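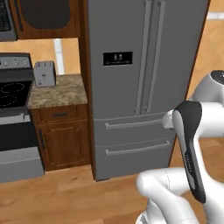

What does a matching-numbers claim mean for a car built before 1970?
The engine, and usually the transmission, carries stampings that tie it to the chassis it was installed in at the factory. The claim covers the block and the case. It does not cover paint, trim, interior or the parts bolted to the engine.

Unit 3: Verifying Identity and Originality
Course notes, Collector Vehicle Appraisal
Instructor: Pichit Kaewsai

3.1 Terms

Chassis number. The number stamped by the manufacturer into the frame or body shell. On many older cars it is repeated on a riveted plate. The plate can be moved to another car and is treated as secondary evidence.

Engine number. The number stamped on a machined pad on the block. Depending on the maker, it may be a full serial, a partial serial, or a type code followed by a sequence.

Casting number. A raised number formed when the part was cast. It identifies the part design and does not identify an individual car. Students confuse this with the engine number more than any other item in the unit.

Date code. A short code giving the day, week or month of casting or assembly. A correct part has a date code earlier than the build date of the car. The acceptable gap varies by maker and by component.

Period correct. A part of the right type and date range, but not the one originally installed. A period-correct engine should never be reported as original.

3.2 Order of inspection

Work from the body outward. Read the chassis stamping first, then the plate, then the engine, then the transmission and rear axle. Write each number down before opening any paperwork. An inspector who has seen the title tends to read the expected digit in a worn stamping.

Clean the pad with solvent and a soft cloth. Do not use a wire wheel or abrasive paper. Factory pads normally show fine parallel machining marks – these run beneath the characters and should continue between them. A pad that is smooth, or that shows circular marks, may have been ground and restamped.

Record the following for each stamping:
Location on the part
Full character string, including stars or other end marks
Character height
Depth and spacing
Condition of the surrounding surface

Uneven spacing is not proof of a problem. Many factories stamped by hand, and a tired operator left crooked characters. Compare with known examples from the same plant and the same year.

3.3 Worked case: the Orkaris coupe

The car used in class is an Orkaris coupe from a production run of 468. The seller's description gives it as matching numbers with one repaint. The report was prepared by Ekkachai Chuensuk.

The chassis stamping ends in 164 and agrees with the plate. The plate rivets are of the correct pattern. The engine pad reads 1827 with no prefix. Orkaris engines of this series carry a letter prefix, and the factory ledger lists the original unit for this chassis with a different number. The casting number on the block is correct for the model. The date code falls after the build date of the car.

Finding: the chassis identity is supported. The engine is a later replacement of the correct type. The missing prefix is consistent with a service block supplied over the parts counter, but the ledger page for service blocks has not survived and the report should not state this as fact.

The transmission number agrees with the ledger. The rear axle tag is missing. Report a missing tag as missing. Do not report it as original on the strength of the other parts.

3.4 Effect on value

A replacement engine of the correct type lowers value less in a small-production car than in a common one, where buyers can wait for a better example. The adjustment is made from comparable sales only. Fixed percentage deductions, still printed in some older price guides, are not accepted in this course.

A bill of sale for the replacement work, if found, goes in the file and is cited in the report by page – an undated invoice is cited as undated.

3.5 Assignment

Read the chapter on stampings in the Primero handbook. Using the number sheet handed out in class, prepare a one-page identity report on the Komosent sedan. Separate what was read on the car from what was read in documents. Reports that combine the two will be returned for correction.

Unit 4 covers paint thickness readings and panel replacement.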